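Come Play With Us: Kurko Flag Football Is Looking for Players and Coaches

Kurko Flag Football is adding a second adult team for the summer season, and we want to hear from people who would like to be on it. You don't need to have played before. You don't need to be fast. If you have ever stood on a sideline and thought you'd rather be out there running a bad route than watching somebody else run a good one, please keep reading.

We play coed five-on-five, no contact, on the lower field at Prokopenko Park. Our first team has been going for 6 seasons now and plays in the Gokar League, where it finished third last time after a playoff game that some of us are still not over (a dropped interception in the end zone, and yes, it was mine). That roster is full and has been full for a while, and in April we finally decided that the waiting list had become a team of its own. So let's make it one!

Who we're looking for

Adults 18 and up, any background. Soccer players do really well at this, and so do people who ran track in high school and miss it. We could use a couple of quarterbacks, or people who think they might turn into quarterbacks, and at least one person who likes to snap the ball and doesn't mind that it's the least famous job on the field. Rushers are always welcome. If you have no idea what any of those words mean, put "anywhere" on your form and we'll move you around until something clicks.

We would also love to find an assistant coach for the new team. You'd help run two practices a week, keep an eye on substitutions during games, and put together a simple wristband playbook with me. Experience with flag or touch football helps a lot, but if you've coached anything – youth basketball, swim lessons, a school kickball team – get in touch. The job comes with a small payment for the season, and the club pays for the league's coaching course and the first aid class.

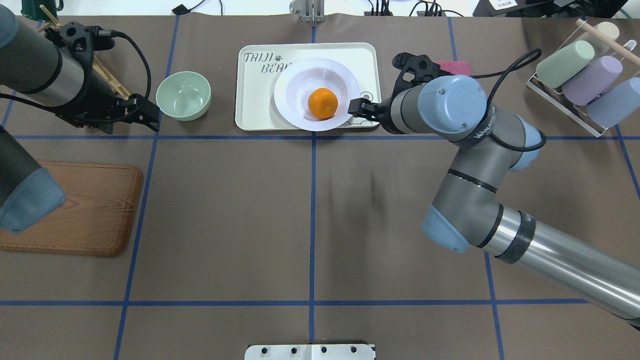 Written by Feng-yi Hsueh
Head Coach, Kurko Flag Football

What a season looks like

Practices are in the evening, 90 minutes each. We start with flag pulling, every single time, and you will get sick of it, and then you'll get to your first game and be very glad. After that we split up for routes and defense and finish with a scrimmage. I talk too much at practice and I'm working on it.

Games are in the mornings and are usually done before lunch. Most are at Prokopenko Park, with a few away games at the Pusia fields across the river, where parking is tight and the grass is wonderful. Carpools get sorted out on the team chat. We ask players to make at least one practice a week and let us know early if they can't get to a game. We know people have kids and night shifts and sisters getting married. Just tell us.

Everybody plays. The new team will be in the league's recreational division, and we rotate every series so that no one drives across town to stand around holding a water bottle. Players who want something more competitive later on can try out for the first team in the fall.

What it costs

The fee for the season is $100. It covers league registration, your jersey, a flag belt, field rental and the referees. You can pay all at once or in 3 parts. If the fee is what's keeping you from signing up, write to me and we'll work something out, and it stays between the two of us.

You'll need your own cleats (molded rubber only, the league does not allow metal) and a mouthguard. Shorts can't have pockets. This rule catches out every new player, and the referees do check, so look before you leave home.

How to sign up as a player

Stop by the Kurko clubhouse, 569 Gokar Road, and fill out a player form at the front desk, or ask for one at any open practice. The form wants your name, how to reach you, your jersey size, and any injuries we should know about. There is a line for "position," which you can leave blank.

New players are welcome to come to an open practice before deciding anything. Wear sneakers if you don't have cleats yet. We'll lend you a belt, put you in the scrimmage, and you can see whether you like us.

How to apply for assistant coach

Leave a short letter for me at the clubhouse desk by 1 May 2026. Tell me what you've coached or played, what evenings you can do, and what you enjoyed most about the best team you were ever part of. A page is plenty, and a resume is fine to include but I won't be upset if there isn't one. I'll call everyone who applies, and the people we'd like to meet will be asked to help out at a practice so that the players get a say too. The league runs a background check on all coaches before the first game, and the club covers that cost.

Player forms will be accepted until the roster is full. If you're coming with a friend, write both names on your forms and we'll keep you on the same team.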